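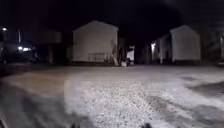
Buildings at night, with open ground in front.

About Justance

Justance follows cannabis law in the United States and writes about it in everyday language. We read bills, agency rules and local ordinances, and we publish short summaries that a shop owner, a patient or a town clerk can use without hiring a lawyer first.

We started in Sethi as a newsletter for people applying for retail licenses. Most of the questions we got had little to do with the license itself. People wanted to know how far a store had to be from a school, whether a city could say no after the state said yes, and what happened to an old possession record once the law changed. The newsletter grew into a website, and the website now covers 22 states.

What we publish

Bill summaries. Each one gives the bill number, the sponsor, the current status and a page or less on what the bill would change. When a bill is amended, we rewrite the summary and keep the older version online.

Local rules. State law gets most of the news coverage, but zoning, store hours and delivery limits are often set by a city or county. We have over 857 local ordinances on file. Some are scanned copies from the clerk's office, and those are marked as scans.

Record clearing. We keep a page for each state we cover on who can ask to have a past cannabis conviction sealed or cleared, which court handles it and which forms are needed. We don't file petitions for anyone.

Stendance

Stendance is our bill tracker. It's free and doesn't require an account. You can search by state, by subject or by committee, and you can sign up for an email when a bill moves. It currently lists 346 bills, including ones that failed or were withdrawn -- language from a dead bill often comes back the next session.
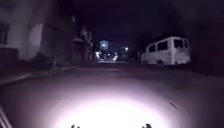
The tracker is updated every morning while a legislature is meeting and once a week the rest of the year. The summer update is done in July, when we check every entry against the official record and fix status errors. Corrections are listed at the bottom of each entry.

Who we are

Justance has four full-time employees: two researchers, an editor and a developer. Freelance writers cover hearings in some states. All articles are read by the editor before they go up.

How we are paid for

Our money comes from reader subscriptions to the Bundero Report, a monthly paid digest for license holders and law offices, and from small grants. We don't take advertising from growers, dispensaries or testing labs. We don't endorse candidates.

Our staff hold different views on legalization, and opinion pieces are labeled as opinion. Nothing on this site is legal advice.

Corrections and questions

If a summary is wrong or out of date, use the contact form and include the bill number or the name of the town. We answer in the order messages come in -- it can take a few days during session.

Page last updated March 24, 2026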